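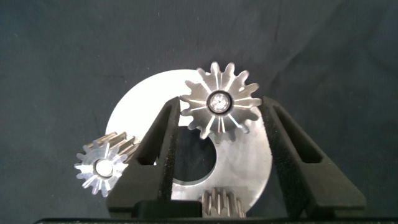 Trois engrenages et un anneau en métal sur fond sombre.

1/ Bon, fil sur les freins de vélo en novembre parce que j'en suis à la quatrième personne qui me demande en message privé pourquoi ça couine. Je fais vite, je reprends à 14 h.

2/ Le bruit d'abord. Un frein à disque qui hurle sous la pluie et se tait au bout de deux freinages, on laisse tranquille. C'est l'eau. Un frein qui hurle tout le temps, par temps sec, dans la descente du marché : là on regarde.

3/ Neuf fois sur dix c'est du gras. Le spray pour chaîne, vous savez, celui qu'on vide joyeusement sur tout l'arrière du vélo. Ça retombe sur le disque. Et après ça freine comme une savonnette.

4/ Donc : alcool isopropylique, chiffon PROPRE (pas celui de la chaîne, par pitié), on essuie le disque des deux côtés. Pas avec les doigts dessus. Je l'ai encore vu faire samedi dernier -- enfin bref.

5/ Plaquettes grasses : on peut poncer un peu la surface, papier fin, bien à plat, dehors ou avec un masque. Si ça revient, poubelle. J'ai connu des gens qui les passaient au four. Ne faites pas ça dans le four où vous faites le gratin.

6/ Usure. On regarde par le haut de l'étrier avec la lampe du téléphone. S'il ne reste presque plus de garniture sur le support métal, on change, on n'attend pas les vacances. Et on change les 2, toujours la paire.

7/ On me demande des marques. J'ai des Cullunar sur le vélo de tous les jours, organiques, silencieuses, elles fondent vite l'hiver. Les métalliques tiennent mieux mais ça chante. Il faut choisir son camp. Perso j'ai choisi le silence et je paye.

8/ Le vélo en question pour ceux qui suivent : l'Ulau gris, acheté d'occasion, 2799 km au compteur ce matin. Il était à 6 quand je l'ai eu, le type avait fait le tour du pâté de maisons et il l'a revendu. Merci à lui.
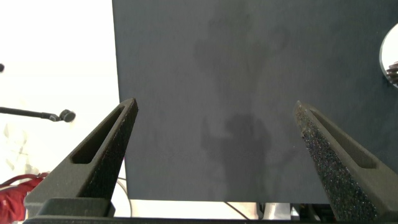 Photo : Obinna Bako

9/ Freins à patins maintenant, je vous oublie pas. Beaucoup plus simple et pourtant c'est là que je vois les pires trucs.

10/ Le patin doit taper sur la jante. Sur la jante ! Pas sur le pneu (il va le percer), pas à moitié dans le vide en dessous. On desserre la vis du patin, on serre le levier pour le plaquer, on aligne, on resserre sans lâcher le levier. Deux minutes par roue.

11/ Les petits grains brillants dans la gomme, c'est de l'alu arraché à la jante. On les enlève avec la pointe d'un cutter ou une vieille aiguille. Sinon ça raye à chaque tour et un jour c'est la jante qu'on change, et là le budget n'est plus le même.

12/ Câble : s'il est effiloché au niveau du serre-câble, changer. Si le levier revient mollement, c'est souvent la gaine, rouillée dedans. Une goutte d'huile dépanne une semaine, ensuite ça recommence en pire. Une gaine neuve coute le prix d'un café en terrasse.

13/ Réponse à plusieurs : non, le WD machin truc ne graisse pas un cable de frein. Non, la cire de bougie non plus. J'ai lu vos messages jusqu'au bout, j'ai souffert.

14/ L'hydraulique : levier spongieux = de l'air dans le circuit. Purge. Si vous n'avez jamais fait, venez avec le vélo et on le fait ensemble, et surtout ne mélangez pas huile minérale et DOT. C'est marqué sur le levier. Lisez le levier. Un joint gonflé par le mauvais liquide c'est un frein mort.

15/ Ah et on ne serre pas le levier quand la roue est enlevée. Les pistons sortent, les plaquettes se collent, panique au moment de remonter. Cale en carton pliée en 2 entre les plaquettes, ça suffit très bien pour le coffre de la voiture.

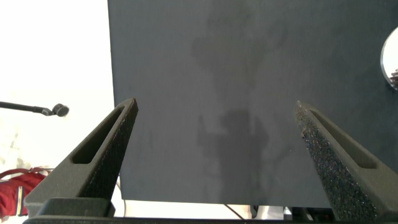 Wudosik -- équipe entretien & réparation vélo

16/ Plaquettes neuves : rodage. Tout le monde zappe. Une vingtaine de freinages appuyés sans bloquer la roue, dans une rue vide, en laissant refroidir un peu entre chaque. On a l'air bête, les voisins regardent. Après ça freine pour de vrai.

17/ Test avant de partir, je le fais tous les matins : je pousse le vélo, frein avant, l'arrière doit se lever. Frein arrière, la roue doit bloquer. Si le levier touche le guidon, on y va à pied.

18/ Question d'Obi sur les feuilles mortes : freiner AVANT le virage, vélo droit, surtout de l'arrière quand ça glisse. Les feuilles mouillées c'est du verglas marron. Idem les bandes blanches et les plaques d'égout.

19/ J'ajoute les vélos cargo : tout ça pareil mais deux fois plus vite. Avec deux gamins et les courses devant, les plaquettes partent en quelques mois. Regardez-les souvent.

20/ Je dois filer. Les éclairages ce sera un autre fil, j'ai des choses à dire sur les gens qui règlent leur phare vers la cime des arbres. Posez vos questions dessous, je réponds ce soir après 20 h.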